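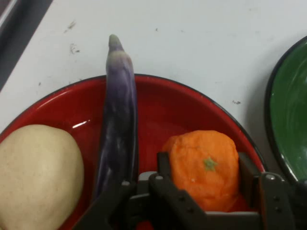
About the Jakorel School of Home Cooking

The Jakorel School of Home Cooking teaches adults to prepare everyday meals from fresh ingredients. The school offers evening and weekend instruction to residents of Movitz and the neighboring towns. No previous training is required for admission to the first-level course, and most students enroll with little or no experience in the kitchen.

Our Purpose

The school was founded to serve people who wish to cook for themselves and their families on an ordinary budget and in an ordinary amount of time. It does not prepare students for restaurant work and does not award professional certificates. Students who are seeking a career in food service are referred to the vocational program in Givusier, with which the school maintains a cooperative agreement on the use of library materials.

Instruction begins with produce. Students learn to select, store, wash and cut vegetables and fruit before they are introduced to the stove. A potato, an eggplant and an orange each call for a different knife grip, and the opening sessions are given over to this work. Meat, fish and baking are taken up in the second level.

Courses

The program is organized in 4 levels. Each level meets once a week for a full term, and students may pause between levels without losing their place in the sequence.

Level One: Produce and Knife Work
Level Two: Stovetop, Oven and Basic Baking
Level Three: Planning Meals for a Household
Level Four: Preserving and Seasonal Cooking

Level Four is offered only in the term that opens in September, when local farms supply the quantities needed for canning and pickling. Early registration is advised.

A separate course for older adults, Cooking for One or Two, is open to anyone over the age of 55. It covers smaller portions, safe reheating, and the use of a freezer to reduce waste. Persons enrolled in this course may attend Sunday open kitchen without charge.

Facilities

The school occupies the ground floor of the former Yu Dry Goods building on the east side of the market square. There are 2 teaching kitchens, a demonstration room with tiered seating, and a reading room. The reading room holds almost 400 cookbooks and household manuals, many of them donated by former students. Books may be consulted during office hours but may not be borrowed.

The building entrance, the restrooms and the larger teaching kitchen are accessible by wheelchair. In the larger kitchen, one workstation has an adjustable counter. Students who need this station should note it on the enrollment form so that it can be reserved for the full term.

Our Instructors

All instructors have completed food safety training and have taught adult learners before joining the school. Each teaches no more than two levels in a term. Instructors attend one another's classes on a regular schedule and meet before every term to revise the course recipes. Recipes that students have found unclear are rewritten or withdrawn.

Enrollment and Fees

Enrollment forms are available at the front office and by mail. Fees include ingredients, the use of all equipment, and a printed course book. Students are asked to bring an apron, a hand towel and closed shoes. A limited number of reduced fees are granted each term on the basis of household income, and requests are treated as confidential.

Dietary restrictions and food allergies must be reported in writing before the first class. The school makes substitutions where it can, but it cannot provide a kitchen free of nuts, wheat or dairy.

Visiting the School

Prospective students may observe one class at no cost. Visits are arranged through the front office.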